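Home | Opinion | Gadgets | Kitchen | Archive | Contact

Clearing the table is still my job

Jan 13, 2025
By Maricruz Tovar

So I've been asking the same question since March, to pretty much anyone who'll put up with me: can a robot clear my table yet? I don't need it to cook or make conversation (please, no conversation). I want the dishes off the table and into the sink while I sit on the couch with my feet up!

My cousin in Akwood says we're almost there. I've watched a lot of clips and poked through plenty of simulations, and I say we're a good long way off.
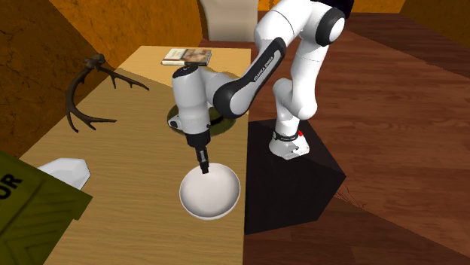
Think about what a bowl asks of you. You pinch the rim, you feel whether it's going to slide, you tip it a little so the last of the soup stays put, and you do it while telling a kid to find her shoes. An arm bolted down in one spot has to work all that out with a gripper and some math. And my table is never only dishes. There's mail, a library book, a hat somebody dropped there on the way in, and every one of those belongs in a different place that only my family knows about.

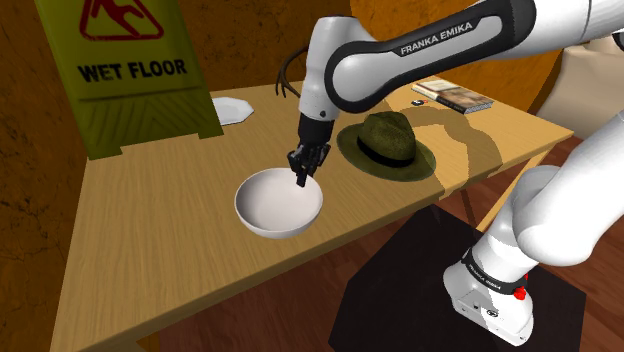 Dixit wrote to tell me I'm grading too hard. A machine that moves one bowl 100 times without dropping it is already useful, the argument goes, and a diner would be happy to have it, messy mail or no messy mail.

Okay, fair, and maybe for a diner that works. Every plate there is the same and there's a bin at the end of the counter. But I've got eight bowls and no two of them match. If somebody offered me a bowl-mover for $2000 I'd ask who puts the hat away, and I already know who. Ask me again when it can do the mail.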